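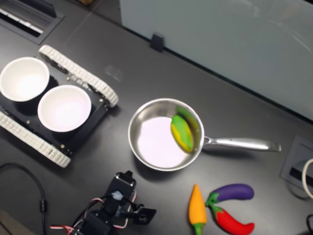
What do people reach for first when they sort a play kitchen? Mostly the vegetables, and mostly the longest one.

Figure 1. Toy vegetables and a steel frying pan on the tabletop, and two white bowls on a small tracked robot chassis. The corn is in the pan; the carrot, eggplant and chili pepper are on the table.

4.2 Where the vegetables end up

I went into this part of the study expecting the bowls to do most of the work. They're wide open, they're easy to drop things into, and in the April pilot people seemed to love them. So I was pretty surprised when Kwesi Agbenyega and I sat down with the 174 layouts and found the pan winning by a mile – even for the carrot, and I can't think of anyone I know who fries a whole carrot with the top still on!

My best guess is that the pan just says "cooking" louder than a bowl does. It has a handle, it's shiny, and a cob of corn lying against the wall of it (as in Figure 1) already looks like dinner is on the way. Kwesi doesn't buy this. He thinks it comes down to size, and he points to the Lamptey set, where the bowls are bigger and the gap gets a lot smaller.

The eggplant and the chili pepper gave us the most trouble. We'd planned to code them as two separate items, but when they're lying with their stem ends together, as they are in the figure, people tended to talk about them as a pair. We ended up adding a "grouped" code for that and going back over the layouts we'd already done, which took 2 extra weeks (sorry, Kwesi). The codes for the Tutaro and Elby sets didn't need any changes, and we come back to those in Section 5.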